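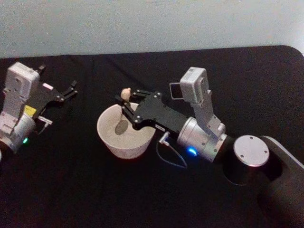
Speckled white bowl on black cloth, with a small beige knob-headed piece held over it.

Visit report: Dalisay tableware works, Cunden

The works stands on the east side of Cunden, behind the rail yard. Visitors report to the gate on the loading side; the street entrance is for the seconds shop only. Closed shoes are required past the office, and bags stay in the lockers. The tour starts in the clay store at nine and follows the material in process order, except for the glaze lab, which is seen last.

Output is 3,000 pieces a week in the current program, all in one stoneware body. The range covers bowls, plates, mugs and a few lidded jars. Bowls are the largest share by a wide margin and were the main subject of the day. Analyn Umali, the production manager, led the first half of the tour. Ramil Lumbao took over at the kilns.

Clay store and forming

The body arrives as pugged clay in wrapped blocks. Older stock is used first. Each delivery gets a test bar, marked with two lines before drying and measured again after the glaze firing. The difference is written on a card and clipped to the pallet. Umali said that shrinkage has been steady since the supplier changed its feldspar, but the cards are still kept, and the mold shop will not cut a new model without looking at the latest ones.

Most bowls are jiggered. A slug of clay is dropped into a spinning plaster mold, which forms the outside, and a profile tool comes down to form the inside. The trimmings fall into a tray and go back to the pug mill the same day. The operator wipes the rim with a damp sponge while the mold is still turning. This is the step that decides how the rim will feel in use, and it is done by hand on every piece. Too much water at this point softens the edge and lets it go out of round in the dryer. Too little leaves a burr that has to be fettled off later, with more dust and more breakage.

Plaster molds are rotated through a warm cabinet between uses. A mold that has gone through too many cycles takes up water slowly and releases late. The operators judge it by the look of the surface and pull the mold when it starts to show pitting. I asked if there was a fixed limit. There is a number on the sheet, but most molds are pulled before they reach it.

The taper on the bowl walls is a practical matter. A straight wall grips the mold as it shrinks, and it does not stack well. The slightly tapered form releases cleanly, nests in the carton with a paper divider, and still holds a useful volume. An earlier model, named Ovard, had a steeper wall and a narrow foot. It was dropped from the range for tipping when empty. A few are still in use in the canteen, where I had soup out of one. The complaint is fair.

Drying and bisque

Ware dries on open racks under sheeting for the first stage, then without sheeting. Bowls stand on their feet until the rims firm up and are then turned over. Turning early marks the rim, and turning late lets the foot lag behind, with a risk of cracks across the base. The racks nearest the door are left unfilled in winter. Umali pointed out a set of S-shaped cracks on a reject shelf and put them down to poor compression in the center of the base. She keeps the pieces there for training.

After drying, the foot is checked on a flat plate. A piece that rocks is scrapped at this stage, when the clay can still be reclaimed. The bisque firing follows, with bowls stacked rim to rim and foot to foot. Bisque ware is brushed and blown off in a hood before it goes to glaze. Wax is applied to the foot ring with a foam wheel.

Glazing

The standard finish is a white glaze with a light speckle. The speckle comes from a granular iron-bearing addition to the body, which bleeds through the glaze in firing. It is meant to be faint. If the granules are too coarse, the spots melt out into brown runs, and buyers return those pieces as dirty. If they are too fine, the whole surface turns a flat cream. The sieve for the addition is kept in its own locked drawer, with a log sheet for every use.

Bowls are dipped with tongs, held for a count, drained and given a quarter turn. The tong marks are rubbed over with a fingertip once the surface has lost its shine. Tanveer Dhanial, who runs the glaze room, checks the density of the slop at the start of each shift and again after lunch. He prefers a weighed cylinder to a hydrometer, on the grounds that the hydrometer sticks in a thick glaze and gives whatever reading you are patient enough to wait for.

One detail for anyone who runs a similar line: the inside of the bowl is poured first and the outside dipped afterward. The delay between the two is kept short. If the wall has already taken up water from the inside, the outside coat goes on thin.

Kilns

There are 4 kilns, of which 2 were firing during the visit. The glaze kilns are gas-fired shuttle kilns with fiber linings. Shelf wash is renewed at every second firing. Lumbao had a car out for unloading, and we were able to look at the setting from both sides. Bowls go on the middle shelves, plates at the bottom where the heat is more even across a flat surface, and small ware fills the top.

Cooling is slow through the quartz range and the doors stay shut until the controller gives the release. There was a period when the doors were cracked early to gain a load before the weekend. Dunting losses went up, and the practice ended. Lumbao keeps one of the dunted bowls on his desk. It rings like a cracked bell when tapped, and he taps it for every visitor.

Sorting

The sorting area is a plain room with daylight from one side and lamps above the benches. Each piece is lifted, turned once, run along the rim with a thumb and tapped. Pinholes, crawling, kiln grit and warped rims each have a column on the sheet. Firsts go to packing, seconds to the shop, and the rest to a skip for crushing.

Black fabric is a sensible ground for looking at white ware. The rim line reads clearly against it, and a dry foot ring does not scratch or skid. Its drawback is lint, which sticks to any unglazed surface. A pale wall behind helps with the upper part of the profile, although a white piece held against it loses its edge. Shadow inside a bowl is also worth attention: a low lamp throws the wall into shade and hides pinholes near the base, so the inspectors tilt the piece toward the light before they pass it.

Glaze lab and shop

The lab holds test tiles on wire hooks, grouped by kiln position. Taner Karakaya was running a series for a satin version of the white, with the working name Zamberg. The tiles from the cooler shelves were chalky and marked with a steel spoon. Those from the hotter shelves were close to the standard gloss. The usable band in between is narrow, and he does not expect to release it until the top-shelf temperatures are brought closer to the middle.

The seconds shop is open to the public through the street entrance and is closed on Monday. Prices are by size, with no difference between shapes. Most faults are minor and limited to the foot or the outer wall. I bought two bowls. One has a pinhole below the rim, and the other has a foot ring that needed a few passes on a wet stone.

Practical notes

Parking is on the gravel lot past the gate. The floor in the forming hall is washed down during the morning and is slippery near the drains. The kiln area is loud enough for ear plugs, available from a box by the door. Group visits are booked through the office, and the next open date with places left is in December.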